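Setting Out a Work Surface, Week 3 notes
Household Organization, evening section

Okay, last week we talked shelves, and I promised you flat surfaces, so let's do tables. I love tables! They're where everything lands, and most of us never decide what lands where.

My own rule is to start with trays. A tray with a rim gives a thing an address — the mug goes back to the blue tray, the small stuff goes in the steel one, and you stop hunting. Then look at what's left over on the bare tabletop, like a paper bag, a cup with something still in it or a clear container that drifted to the end. Those are your decisions for the day.
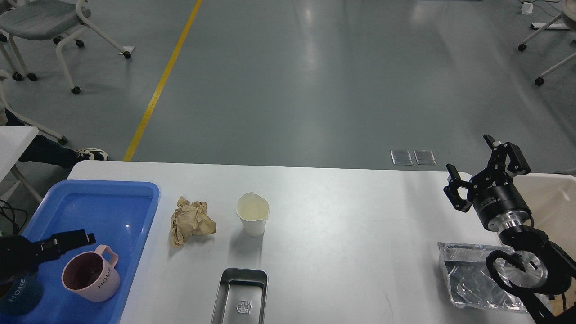

One of you wrote on the back of the Week 2 sheet that trays only move the mess into smaller rectangles, and that at home hers fill up by Tuesday. Fair point, and I've lived it. What helped me was giving each tray one kind of thing and emptying it when a second kind shows up (keys and coupons do not get along).

Liquids get sorted first, before you wipe or fold anything. Pour it out, drink it or put a lid on it. Bags come next: flatten and keep, or toss. I keep 23 flattened ones under my sink, which is probably plenty.

For next time, pick one table and clear it for ten minutes. Write down the last three things you picked up and where each one went. The Mugo storage reading starts on page 101, and you can skip the part on garages.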